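Kitchen Surfaces > Worktop Care > Oils and Sealers

12 October 2020
By Jamie Haslam

Skondico 640 Penetrating Sealer for Stone and Composite Countertops

Skondico 640 is a water-based penetrating sealer for polished and honed countertops. It soaks into the pores of the stone and cures below the surface, so it leaves no film and does not change the gloss level. It is sold for indoor use on marble, limestone, granite and travertine. It may also be used on cement-based grout next to those surfaces.

The sealer slows the uptake of water and cooking oil. It does not stop etching. Lemon juice, vinegar and wine will dull calcium-based stone whether or not it has been sealed, and spills of this kind should be wiped up at once.

Porcelain, glazed tile, laminate and most quartz composites do not absorb enough liquid to need sealing. If you don't know what your countertop is made of, put a teaspoon of water on it in a spot that is out of the way. A dark patch after ten minutes means the surface will take the product. No change means it will not, and any sealer applied will dry as a haze.

Sizes
Skondico 640 comes in a 32 oz bottle with a flip cap. The bottle does not include an applicator. Item number 462 is the lint-free pad we stock for it.

Application
Clean the surface with a neutral cleaner and let it dry overnight. Tape off painted walls, metal trim and unsealed wood. Pour a small amount onto the pad and spread it in an even coat, working in sections no wider than your reach. Keep the surface wet for five minutes. Wipe off all excess with a dry cotton cloth before it starts to turn tacky. Apply a second coat after one hour if the water test still leaves a mark.

Light use is possible after six hours. Full cure takes two days. Keep cutting boards, trays and small appliances off the surface until then, as trapped moisture can leave rings.

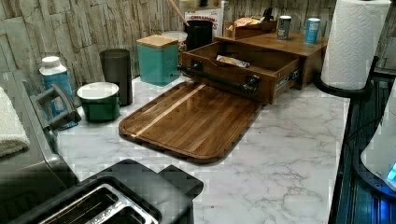
Wooden cutting board and drawer organizer on a marble-patterned countertop.

Maintenance
Repeat the water test once a year. Kitchens with heavy use may need a new coat sooner, mostly near the sink and stove. Do not use bleach, ammonia or scouring powder between coats.

Storage
Store upright above freezing. Discard product that has frozen or separated. The formula was revised in July; bottles from before the change carry item number 251 and should not be mixed with current stock.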